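**Cut, pin, step back**

Sakda Prasertsri does letters. Black cloth first, always, left soft and a bit wrinkly. Then the cutouts. Small ones up top, big ones under, orange wherever she can get away with it. "Pale colors need a outline," she says, scissors going. Pins last. Ironing? Never. The workshop at Grudotari opened in October, 23 seats, all gone by noon. Bring your own scissors.

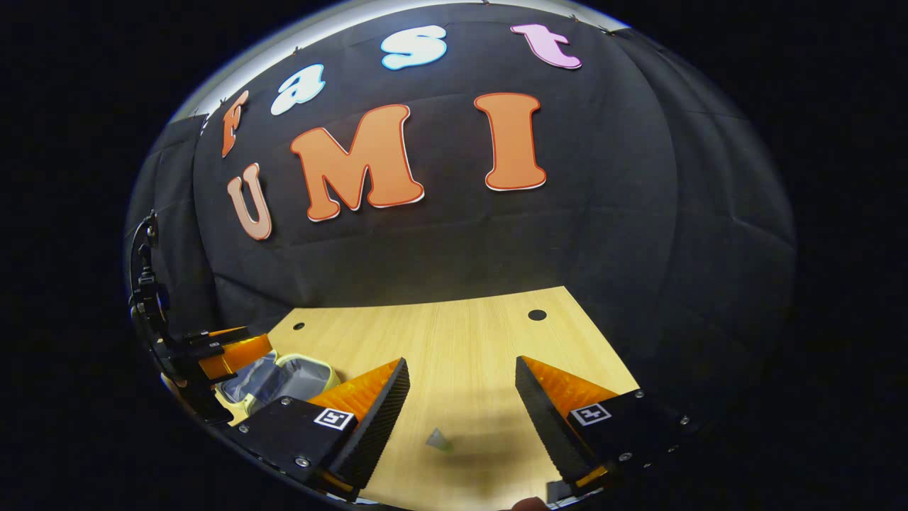 *Small "fast" over big "UMI," cut-out letters on black cloth.*

Next word: somthing longer.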